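Sorting loose toy bricks goes faster on a flat belt than on a table, as long as the belt is clean and tracking straight. These notes are for the Ludora sorting bench, but any small conveyor with a fabric-type belt will do. Allow 60 minutes the first time.

## What you need

- Bricks, 5 kg at most per session
- Cardboard boxes with the flaps folded out
- A soft brush and a dry cloth
- A spanner for the end roller

## Lay out the belt

Put the boxes at the far end and keep the near half clear. Stand one brick upright in the middle, stud on top, and use it as your marker for the centre line. Dark belts show up blue and red bricks well – black ones are easy to miss.

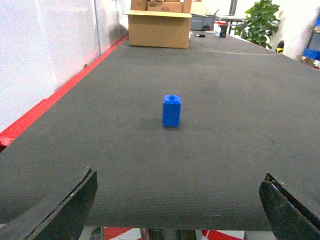

## Check the tracking

1. Switch off at the wall.
2. Brush off grit, working away from you.
3. Find the pale seam across the belt. It should sit square to the side rails.
4. Look at the bolts on the red rail and the fittings by the end roller.

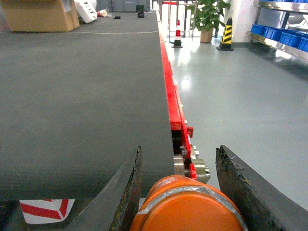 If the belt has wandered to one side, give the adjuster on that side a quarter turn, run it for 20 seconds and look again. Small turns only – it is easy to overshoot. Wipe the belt with the dry cloth before you tip out the next lot.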